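Gokell Memorial Book Kit, 83-page edition
Reviewed 2020-02-16

I bought this kit to put together a funeral guest book and life record for my aunt, Marlies Hauser. The family wanted one bound volume holding the obituary, the service order, the signatures and a selection of photographs. I have since used a second kit for a neighbor's family, so the remarks below cover two complete builds.

Contents of the box: a hard cover in dark gray cloth, 83 loose pages punched for screw posts, two sets of posts (short and long), a sheet of corner mounts, a ribbon and a printed guide to writing the obituary. The long posts are needed once photographs are mounted on more than half of the pages. The guide does not mention this.

Paper. The pages are uncoated and slightly cream. Ballpoint and pigment liner both write cleanly. A fountain pen with a broad nib feathers a little and shows through on the back, so I put a ballpoint next to the book at the service and had no trouble. Laser printing works if the pages go through the straight feed. In my inkjet printer the punched edge caught on the first attempt, and it went through once I turned the sheet around.

Signature pages. Each has room for 15 names with a line for a town. With 21 pages assigned to signatures, the capacity is 315 names. That is sufficient for most services. The lines are spaced widely enough for older hands, and a short message fits if the writer leaves out the town.

Obituary guide. The printed guide runs to four pages and is the weakest part of the kit. It gives a fixed order: full name, age, town, date of death, parents, schooling, work, church or clubs, those who died earlier, those surviving, service details. The order is sound. The worked sample is 300 words long, and the guide treats that as a target. Many newspapers charge by the line, so a short version for print and a long version for the book is the better plan. The guide also has no advice on stepchildren, former spouses or a maiden name that was spelled more than one way. In our case the maiden name appeared in two spellings on two certificates. I used the one on the birth certificate and noted the other in brackets.

Binding. The screw posts hold well and can be reopened, so late letters can be added. The Jaduten album I used for my uncle has a glued spine, and anything that arrived after the service had to go in a separate envelope. The Zabala book has better paper than either but comes with fewer pages, and extra pages are sold only in large packs.

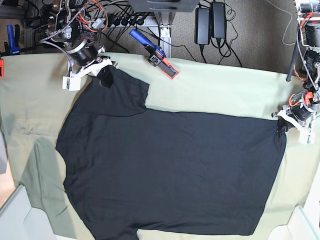

Corner mounts. The supplied mounts are self-adhesive and clear. They take standard prints without bending the corners. Four of them had come loose by July on the first book, all on pages with heavy card prints. I replaced them with Jorusham paper corners, which have held. For ordinary snapshots the supplied mounts are adequate.

Cover. The cloth picks up lint and shows fingerprints if handled with hand cream. A dry soft brush removes the lint. The window on the front takes a small portrait print, trimmed by hand. The opening is not a standard size and the guide gives no measurement, so cut a paper pattern first.

Delivery was quick and the box arrived undamaged. The second kit had one page punched off center, and the seller sent a replacement page on request.

Rating: 4 out of 5. One point off for the guide and the mounts. I would order the same kit again, with a packet of paper corners added to the order.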